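Keeping an Old Drodness on the Road: What Does a Cheap Car Really Cost?

Student project report, Motor Vehicle Studies, second year

Why we chose this

Everyone in our group wants a car and none of us has any money, so the question picked itself! You can buy a tired Drodness hatchback for less than a decent bicycle these days, and we kept hearing two stories about them. One says they run for ever on oil and goodwill. The other says they eat your wages. We wanted to find out which was closer, using a real car, real receipts and one full term of driving.

The car

Ours came from the Kovács yard on the edge of town and cost £772 with a spare key and a boot full of old newspapers. It had a short MOT left on it, a noisy exhaust and four tyres of three different makes. We loved it straight away. The paint is a sort of faded plum, and the heater works on setting one and setting four and nothing in between.

How we kept the records

Every penny went into a notebook in the glovebox, then into a spreadsheet at the end of the month. We split the spending into fuel, insurance, repairs and "other", which mostly meant bulbs, screenwash and one very good ice scraper. Parts came from Billa Motor Spares or from the breaker's at Filtuvwood, and all the fitting was done by us in the college workshop, so no labour is counted.
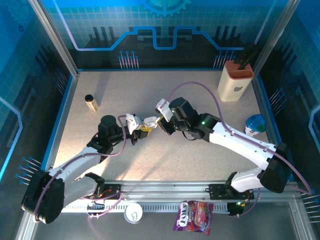
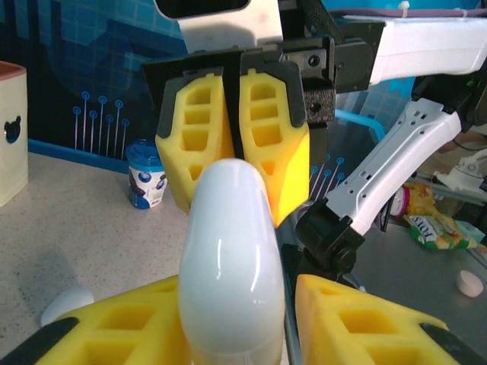
What we spent on repairs

The biggest bill was tyres. A matching set of four, fitted and balanced, came to £280, and it was the best money we spent all term. The car stopped wandering on the dual carriageway and the steering wheel went quiet in our hands (we had all blamed the track rod ends, wrongly). Everything else, meaning front pads and discs, a back box, a battery and a service kit, added up to £346. The back box was second-hand from Filtuvwood and took a whole afternoon, most of it spent on one rusted clamp.

Mileage

We drove 4000 miles between September and December, much more than we had planned, mainly because once it was running well everybody wanted a turn.

What we found

Tyres and repairs together came to £626, which is less than the car cost but not by much. Spread over the miles, that is under 16p a mile before fuel and insurance. Insurance was the real shock, and we have put those quotes in a separate table at the back as they vary so much with age and postcode.

What we would do differently

Check the date codes on the tyres before buying, and use them to haggle. Soak every exhaust fixing the night before. We would also log fuel by the litre as well as by the pound, as the price moved so often that our economy figures are shakier than we'd like. The car is staying with the group next term, and the rear shock absorbers are first on the list.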